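Pendham Household Guidance: Care of Cotton Garments

Residents are advised to wash cotton tops inside out and to fasten any buttons beforehand. Drying racks should stand clear of walls.
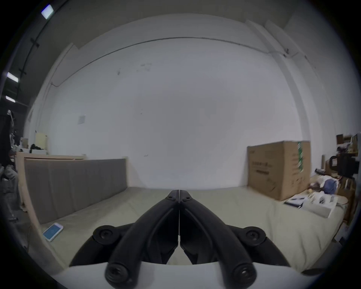
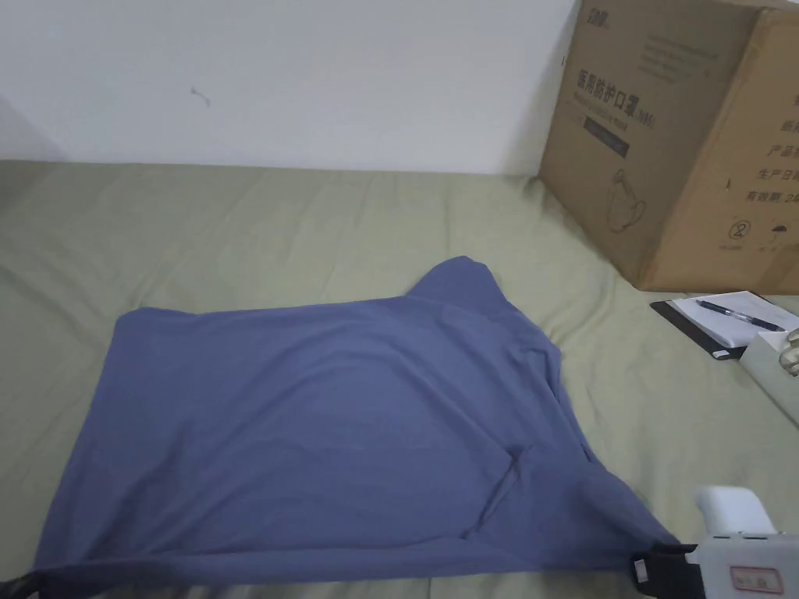 Folding is best carried out as soon as a garment is fully dry. A made bed offers ample room for the purpose -- a blue-grey top laid across a plain pale sheet is easily seen, and its creases may be smoothed by hand. Woollens should be stored separately.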